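Adhesive hooks in a rental: do they really hold?

Posted by gkoppel, 27th June
11 replies, 95 views

Moving into a one bedroom on Arnach Street next month. The lease says no nails, no screws, no anchors. I need somewhere for coats, keys, a couple of light bags and maybe a small mirror. Has anyone used the stick-on hooks for more than a few months? My last set came from a dollar store and let go one after another over a summer. The walls here are painted drywall, fairly new paint as far as I can tell.

Gediminas Koppel

tallboy_renter wrote:
They hold fine if you clean the wall first. Rubbing alcohol, let it dry, press for a full minute, then leave it overnight with nothing on it. Most people hang the coat right away and blame the hook. I have had the same ones up in my hall for over 4 years.

marshpenny wrote:
I would not put a coat on one. Keys, yes. Dish towel, yes. A winter coat with stuff in the pockets is heavier than you think and people yank it off sideways. Get a freestanding rack for the coats and be done with it.

tallboy_renter wrote:
The weight is printed on the pack. Stay at half of it and a coat is fine. Mine proves it.

marshpenny wrote:
Yours proves it on your wall. New paint is the problem. Our building on Cullinane was repainted in April and everything I stuck up in the first month came down, and two of them took paint with them. The landlord kept part of the deposit for it.

gkoppel wrote:
That's the part that worries me. I can ask when the place was last painted. Does it matter if it's flat paint or semi-gloss?

lilon_dweller wrote:
Yes, it matters. Flat paint is chalky and the adhesive only grips the top layer. Semi-gloss in a kitchen or bath is much better. Steam is hard on the pads though, so don't put them by the shower.

Another way to do it is to keep the hooks off the paint. Put them on a smooth board and fix the board to the wall. If it's only keys and small things, tape will hold the board and you only have the tape to deal with when you move. Four hooks in a row covers keys and a dog leash.

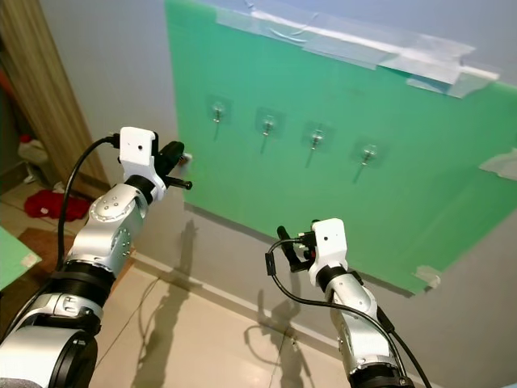
Austra Mets thinks the board idea just moves the problem, as tape can lift flat paint too, and she would lean a heavier board on the floor behind the door with no tape at all.

lilon_dweller wrote:
Fair, but tape comes off slowly if you warm it with a hair dryer and pull it back flat against itself. I've moved out of three places that way and got the full deposit each time.

marshpenny wrote:
I'm with Austra on this one. Still wouldn't hang a coat on it.

gkoppel wrote:
Thanks, all. I'll do keys and the leash on hooks and buy a rack for the coats. The mirror can stand on the dresser.

Comments (2)

skurkico: Take photos of the walls the day you get the keys. It helped me more than any hook did.

rowan_b: What about over-the-door hooks? No adhesive and they hold a lot – check that the door still closes first.

Shared 4 times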